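Notes for session 5. Read sections 1 to 3 before the lab; section 4 is worked through at the bench. Corrections to Fiona Pollock.

# Pose Tracking and Gripper State from Hand-Held Demonstrations

## 1. What the pipeline has to produce

A demonstration is recorded with two hand-held grippers. The learning code never sees the raw recording. It reads an episode, which is a table with one row per time step and the following fields:

- pose of the left gripper in the desk frame (position and unit quaternion)
- pose of the right gripper, same convention
- jaw opening for each gripper, normalized to 0 (closed) and 1 (fully open)
- a validity flag per gripper

The tool that builds this table is called Pluneck. Its input is the head camera video plus the jaw encoder log. Everything downstream, including the Bergeron planner used from session 8 on, assumes the flags are correct and does no checking of its own.

## 2. Marker cubes

Each gripper carries a cube with a printed code on its faces. A single flat marker gives an ambiguous pose when seen nearly face-on: two rotations project to almost the same four corners, and with pixel noise the solver may flip between them from one step to the next. A cube usually shows two or three faces at once. The corners of all visible faces go into one solve, and the flip disappears in most views.

Let T_CG be the transform from gripper frame to camera frame, and T_CD the same for the desk. The stored pose is

 T_DG = inv(T_CD) * T_CG

The head camera moves, so T_CD must be estimated at every step. Using the T_CD from the first step is the most common error in submitted work. It produces trajectories that look smooth and drift with the operator's head.

The offset from cube center to fingertip is a constant, T_GF, stored in the calibration file. A rotation error in the cube pose is multiplied by the length of this offset. Check it before blaming the detector.

## 3. Filtering and segmentation

Pluneck rejects a pose when the reprojection error exceeds the threshold in `track.yaml`, or when fewer than four corners were found. Gaps of up to 5 steps are filled, linear in position and slerp in rotation. Longer gaps are left open and the flag is set to 0. Do not raise this limit to rescue an episode.

Before averaging or interpolating quaternions, fix the sign: if the dot product of q[k] and q[k-1] is negative, negate q[k]. The tool does this on load. Your own scripts must do it as well.

A grasp event is declared when jaw opening stops decreasing above the closed value and stays constant within tolerance. Thin objects are the hard case. A pen holds the jaws open by very little, and the encoder noise is of similar size. Tobiloba Akinola's note in the course folder derives the hysteresis band used in the default configuration.

The default settings were tuned on roughly 3000 episodes from the Plekdale set. Most of those involve boxes and cups, so expect to retune for pens.

## 4. Bench exercise: pen task

Work in pairs. One person demonstrates, the other runs the recorder.

1. Start the recorder and confirm that both cubes are detected at rest.
2. Record the pen task 11 times. Vary the start pose of the grippers between runs.
3. Run `pluneck build --task pen` and open the validity plot.
4. For each gripper, mark the intervals with flag 0 and state the cause: occlusion, blur, or cube out of view.
5. Label the grasp state of each gripper by hand at the sample step. With the marker pen between the left jaws and the right jaws open and empty, the correct labels are `L=holding`, `R=free`. The pen lying on the desk belongs to neither.

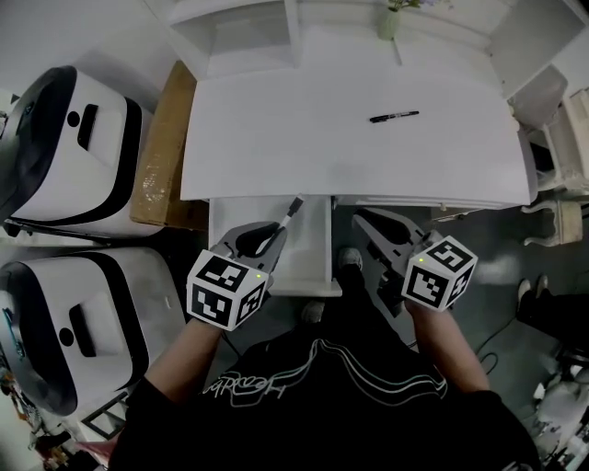

6. Compare your labels with the output of the segmenter. Report precision and recall for grasp events, separately for left and right.
7. Adjust `jaw_hysteresis` only. Repeat step 6 and plot both results on the same axes.

## 5. To hand in

One PDF per pair, plus the modified `track.yaml`. The text is limited to 1000 words. Include the reprojection error histogram for both cubes and one trajectory in the desk frame, with axes labeled in meters.

Pairs who took the January session may reuse their T_GF calibration if the cube has not been removed since. Otherwise repeat the pivot procedure from session 4.

Questions on the recorder go to Jean Moncrieff, questions on grading to Vendula Urban.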